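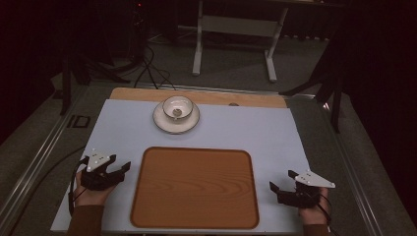

Thread: the house rules for hand-held gripper work at Flakow, Cliltville site, as revised July 1, 2018. I was asked to post the short version. Numbers match the section numbers in the full document where possible. 1/

Scope first. The rules cover two-handed tabletop tasks, operator seated or standing, a gripper in each hand, rigid crockery and trays. They do not cover liquids, knives, or anything heated. Those have their own sheet. 2/

Section 1, start position. Both grippers rest on the board, jaws open, before recording starts. The operator says "ready" out loud. Recording starts after the word, never during it. We lost a lot of usable first seconds in February to people who were already reaching. 3/

Section 2, cables. Each cable leaves the gripper on the outer side and goes down over the near or outer edge of the table. No cable crosses the work area. If a cable has to be moved, stop the episode, move it, start a new one. 4/

Section 3, pads. This is the section people argue with, so it gets more posts than the others.

Jaw pads are a consumable. They get inspected at the start of each session and again every 500 grasps. The count comes from the log. Do not estimate it. 5/

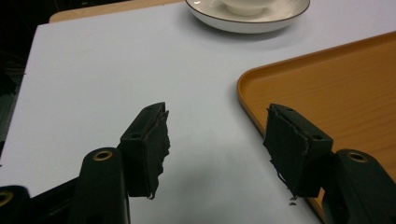 The inspection has two grades. Grade A: edge wear only, contact face flat, nothing hanging past the lower edge. Grade B: shreds or loose strips, a lifted edge, or a roughened contact face. Grade A continues. Grade B is written up and the pad is replaced before the next block of episodes. 6/

The old limit was 3000 grasps with no intermediate check. Gerrit Baert went through the old session logs and found that most of our pads were at Grade B well before that. The fixed limit is gone. Condition decides. 7/

Loose fragments on the table are treated as an inspection finding in their own right. Pick them up, bag them, write the gripper side (L or R) on the bag. A black crumb on a pale board is visible in every later episode and somebody downstream will have to label it or mask it. 8/

Do not trim a frayed pad with scissors. Trimming changes the width of the contact face and the two sides stop matching. Replace in pairs, both fingers of the same gripper, even if only one is bad. 9/

Question from Lumbantobing on the draft: can a Grade B pad finish the current block? Yes, if the block is already running, and only with a note in the log. No note, no block. The note needs the side, the finger and one plain sentence on the damage. 10/

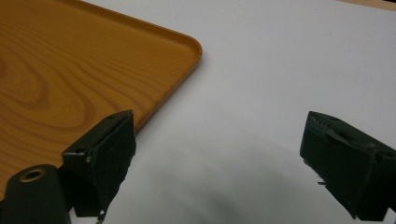
Wood-grain tray, jaws open, pad edges ragged. Grade B on the sheet.

Section 4, clearance. Jaws stay open until they are lined up with the object. Approach a tray from the side, at rim height, and close on the rim. Do not come down on the flat part from above. A finger that lands on the flat base pushes the tray, and the tray pushes whatever is behind it. 11/

Section 4 again, because it was the most common fault in review: leave empty space between the tray and the cup and saucer at setup. Enough for an open gripper to pass through. If you have to squeeze past the saucer, the layout is wrong and should be reset. 12/

Section 5, layout variation. Position and angle of the tray change between episodes. Cup stays on its saucer unless the task card says otherwise. Setups that look identical ten times in a row get rejected, even if every grasp was clean. 13/
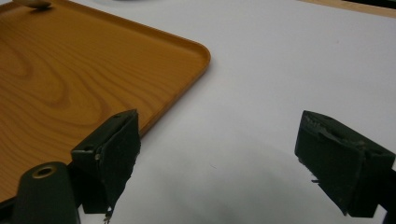
Variation has limits, though. The whole tray has to be on the board, all four corners supported. Overhang was allowed under the Nindonholm rules and we dropped it. A tray that tips under load tells you about the table edge and very little about the grasp. 14/

Section 6, surfaces. Matte board, pale color, wiped with a dry cloth between blocks. No sprays. Spray residue changes how trays slide and it takes a while before anyone notices – usually in the form of a week of odd results. 15/

Section 7, speed. Hand speed is capped at 400 mm per second during transport. There is no cap with empty jaws, but keep it sensible near the cup. The log flags anything over the limit, and flagged episodes go to manual review. 16/

Section 8, stopping. Anyone in the room can call a stop. The operator opens the jaws only if the object is supported, otherwise holds still until it is. Stopped episodes are kept and tagged. Deleting them is a breach of the rules, including when the cause was trivial. 17/

Retention for pad inspection sheets is 7 years, same as the session logs. Paper is fine, a scan is better – both is best. 18/

Comments on Section 3 go to Gerrit Baert. Comments on everything else go to me, with the section number in the subject line please. The full document has the task card template as Annex B. Annex A is still being redrawn. 19/19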